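Collaborative arm bench cell, two small arms, three solid walls and an open front -- do I still need a written risk assessment and guarding?

Asked on May 3, 2025 in Workshop safety and standards
Viewed 492 times
3 answers

I look after a small robotics room for Gronow, a training charity in Ganurbridge. We have a bench cell with two light desktop arms on a shared rail, used for handling everyday things: shoes, cushions, cloths, boxes, that sort of item. Learners drive the arms by hand control most of the time, and on some afternoons a recorded routine is played back while they watch and take notes.

The arms came as kits. The instructions that came with them are mostly assembly steps and a page on motor limits. There is no declaration of any kind for the finished cell, because there was no finished cell until we built it.

We have walls on three sides and nothing at the front, where people stand. The power supply has a switch on the lead. That is the whole of our safety arrangements at the moment, apart from telling people to keep their hands out.

A new manager has asked for "the paperwork". My questions are:

Does a thing this small count as machinery, so that the industrial robot standards apply to it?

If I write a risk assessment, how detailed does it have to be?

Do we need a light curtain or a door across the front? I've had a quote from Jistier for a hinged clear panel with an interlock and it is more than the two arms cost together.

Is it all right for a learner to reach in and move an item while the motors are holding position?

I'm not after legal advice, just what other people in the same position have done. We are in the UK.

Answer 1 (accepted, 9 votes)

I wrote the file for a very similar setup at a college, so this is what was asked of me and what I would do again.

On the first question, don't get stuck on size. The usual starting point for industrial robots is ISO 10218, in two parts, one for the robot and one for the whole application it is built into. A desktop kit arm may well not be what its authors had in mind. But your general duties to the people in the room don't depend on that. If learners and staff use it, you need to have looked at what could hurt them and written down what you did. ISO 12100 is the general one on risk assessment for machines and it is a good guide to the method even when you aren't claiming to comply with anything. Ask your insurer as well, in writing. Ours had opinions.

Keep it to the cell as it really is. Mine was four pages. I split it into tasks: setting out the items, hand control, playback, clearing a jam, working on the wiring, cleaning. For each task I put down what could go wrong, who was near, how bad it might be, and what we do about it. An inspector or a manager can follow that without knowing anything about robots.

The hazards worth your time on two arms sharing a rail:

Pinch points at the joints. People look at the gripper and forget the shoulder and elbow. With the power on, the gap between an arm link and the plate it is bolted to can close on a finger. It probably won't break anything at this size but it can cut or bruise, and a learner with long nails or a ring can do worse.
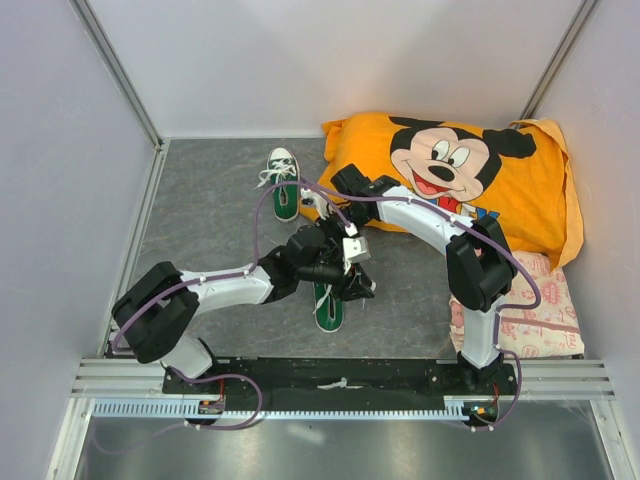

Arm against arm. When both can reach the middle, sooner or later one will drive into the other. The danger to people is what comes off: a printed finger, a screw, a bit of casing. We made safety glasses compulsory for playback and for any routine that hasn't been run before. We also set a soft limit in the software so that each arm stops short of the other's side unless the supervisor lifts it.

Snagging. Laces, straps, loose fabric and the arms' own leads can all catch. A caught lace stores up a pull and then lets go. We ask for laces to be either tied or deliberately part of the exercise, with the speed turned down for the second kind. Leads should be clipped along the links with enough slack for full travel, and checked at both ends of travel before each session. Keep lanyards and scarves away from the front as well.

Falling arm on power loss. Many small arms have no brakes. Cut the power and they drop. Your emergency stop therefore has to be thought about together with where the arm will land and whose hand might be under it. Try it with the arms stretched out and nothing beneath them, and write down how far they fall. If it's a lot, a padded rest or a different parking position helps.

Exposed electronics. If the control boards are open at the base, they are at the edge nearest the people. Low voltage, so shock isn't the worry, but a dropped screw or a metal watch strap across the terminals can get hot very quickly. A vented cover over each board is cheap. Fuse the supply too.

The switch on the lead isn't enough, in my view. Fit a proper red latching stop button within reach of the person at the front, and a second one for the supervisor if the two are apart. It should cut the motor supply directly and not go through the computer. Resetting the button must not start anything moving. Test it at the start of every session and tick it off.

For the front, we did not fit a light curtain. We set a low speed limit, marked a line on the floor that people stand behind during playback, and put a plain clear screen across the opening that lifts off. It has no interlock. We could justify that on paper because the forces are low and there is always a supervisor present. If yours would ever run unattended, or if you have younger learners, I would go for the interlock and pay for it.

Reaching in while the motors hold: no. Make it a rule with no exceptions. Park both arms, press the stop, then reach in. It adds a few seconds. Write it on a card and fix it at eye level.

Last point, review it. Ours gets looked at every June and after any change to the arms, the software or the sort of items going in. Changing from soft items to glass or anything heavy counts as a change.

Comment on answer 1

Thank you, very useful. Do you log near misses as well or only injuries?

Comment on answer 1

Near misses as well, in the same book. Most of ours are arm against arm. It was the book that got us the money for the screen.

Answer 2 (3 votes)

Agree with most of that. Two things to add from the Modden side, where we have six of these cells in one room.

Collaborative doesn't mean safe. People read "collaborative" on a box and think that's the job done. ISO/TS 15066 is the document people quote for contact between robots and people, and it deals with the application as a whole. A gentle arm holding a pair of scissors is not gentle. If your kit never claimed to be collaborative in the first place then I'd take the word out of your paperwork altogether, including the title of this question, as somebody will ask you to back it up.

The other thing is measuring. We bought a cheap force gauge and pushed it against each arm at the speed we wanted to use. It won't satisfy anyone as a formal test, and I wouldn't put the readings forward as one, but it gave us a sensible reason for the limit we chose. Before that we were just picking a percentage in the settings. Do it with the arm stretched out and with it folded, because the readings are not the same. One arm in our room was a good deal stronger than its twin and it turned out a motor had been swapped for a different model during a repair -- no note of it anywhere. So keep a parts record for each arm too.

Also label your arms left and right, and label the hand controls to match. Getting them crossed over is the commonest mistake we see. The learner pushes one control and watches the wrong arm.

I don't agree on the lift-off screen. They get lifted off and left off. We went round at the end of one term and four out of six were leaning against the wall. Either hinge it and interlock it or be truthful in the assessment and say the front is open, then set your speed limit to suit.

Comment on answer 2

Fair point about screens. Ours hangs on hooks and the supervisor signs for it, but I can see that slipping with six cells.

Answer 3 (0 votes)

You're overthinking it. I have had two arms like that on my kitchen table and the worst that happened was a pinched thumb. Put up a sign, tell them to keep their hands out and spend the money on spare motors.

Comment on answer 3

Your kitchen table isn't a workplace and you aren't responsible for a room of learners. The question is about a training charity.

Comment from the person who asked

Update for anyone finding this later. I've gone with answer 1 for the layout of the assessment and taken the word "collaborative" out as suggested. Two stop buttons are on order and the covers for the boards are being printed. The insurer wants a copy of the assessment and a list of who is allowed to supervise, nothing more so far. Still undecided on the front. Jistier have said they can do the hinge and panel now and add the interlock switch afterwards, which spreads the cost, but until the switch is on I'd be writing it up as an open front with the lower speed limit.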